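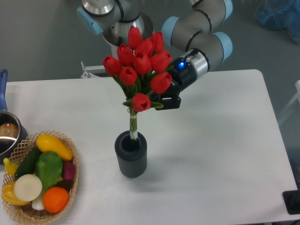 Pornevine, 16th March

In Defense of Flowers That Were Never Alive

In my country, when you visit a house and see artificial flowers on the table, you are expected to say nothing. It is a small politeness, like not looking at the price that is still stuck under a plate. I kept this politeness for many years. Now I have red tulips that never grew in any garden, I like them very much, and I would like to argue for them a little.

My first argument is money, and I will be quick with it. During one winter I bought fresh flowers every week at the market in Himevwood and I wrote down what I paid. By the end of February the sum was 99 dollars. The artificial tulips cost me 26, and they will still be red when I am tired of them.

But I don't think money is the real question. People who dislike artificial flowers say that they are a lie. I have thought about this word and I do not agree. A lie must want to be believed. Tulips with a satin shine, all closed in the same cup shape, are not trying to convince any gardener. They are a decoration in the form of a flower, as a painted flower on a teapot is, and I have never heard anybody accuse a teapot.

What I do accept is that many artificial bouquets look bad, and I believe the vase is usually guilty. Clear glass is the worst choice. It shows the stems, and stems are where the factory saved its money. A dark vase that you cannot see through is much kinder. Gray is good with red, and a ribbed surface gives the eye something to do while the rest of the table stays plain. My mother used white porcelain for everything and I loved her table, but with strong red I find it too loud.

The arranging also matters. Most people push the whole bunch down until it stops, and then they leave it. I prefer that one flower stands higher than the others and one hangs low at the side, and that some leaves fall over the rim. A real bunch does this by itself. With ours we must do it by hand, and it takes me 4 minutes.
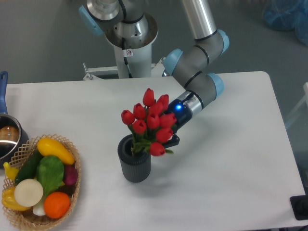
The Basket Is a Different Matter

I must be fair and speak also about artificial vegetables, which I find more difficult. A wicker basket of them beside the tulips is cheerful, and children go to it immediately. Still, a vegetable promises dinner. When a guest at my table reached for a banana and found it was a toy, I felt that I had cheated him, and with the tulips I never felt this.

So my rule is that food which cannot be eaten belongs to play, and flowers may be of any material. Others will draw the line in another place. My neighbor is 65 and keeps only fresh roses, and she says nothing when she visits me.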